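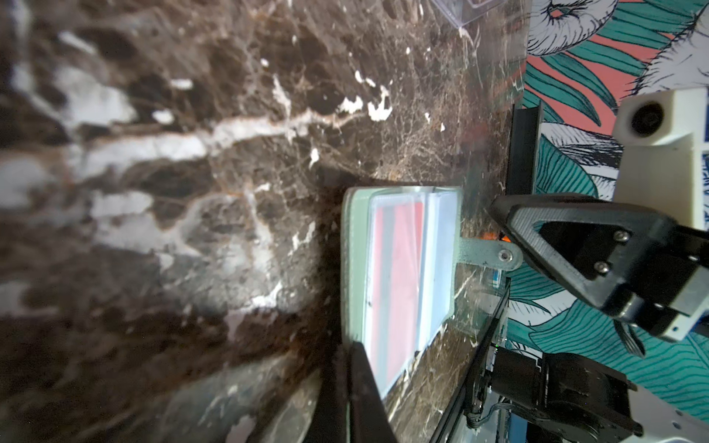
Teresa Jakubowski told me early on that a veined tabletop is a terrible place to put anything small down, as the eye keeps running off along the veins. I didn't believe her at first. I'd picked dark brown marble with white and cream streaks because I liked it, and the little sage-green card holder looked lovely on it! Then I sat down with the notes from the Plerness room and found the word "busy" 23 times, nearly always about the walls and hardly ever about the stone. 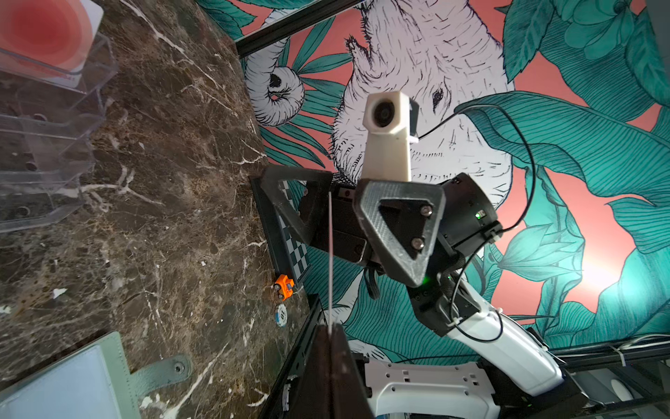

So I went back to the walls. The coral pink gets called warm, cheerful or (Erdal Karabulut again) "a bit much before lunch", but most people's complaint is with the leaves. They're big, they're teal, and the fine lines in them pull you in close. The elephants got off lightly – everybody seems to like an elephant. I'd expected the animals to be the main distraction and had written half a paragraph saying so, which has now gone.

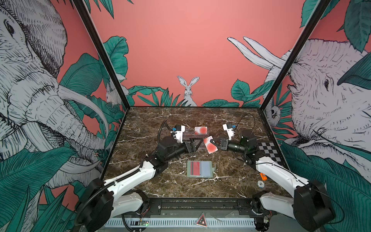
Figure 1. Jungle mural and marble top, with a rabbit among the leaves of the back wall.

The rabbit deserves its own mention. Of the 12 people who sketched the room from memory, most put it in, and Felicja Nowicki drew it larger than the elephants. Line drawings with plenty of pale space round them seem to stick, even when they're small. I wouldn't build a theory on it, but I'd like to try the same task with the plain Steltden paper in September.
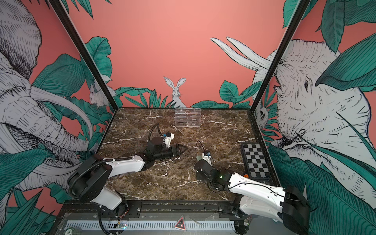
3.3 See-through storage

Clear acrylic was my own suggestion for the rack, and I still think it was the right one. A solid rack would have hidden part of the pattern and given people something plain to rest their eyes on, and I wanted the pattern left alone. The drawback is that clear panels pick up whatever is behind them. Sebastian Pop asked for a coloured edge along each slot, and we'll test that next, along with a shallower card holder.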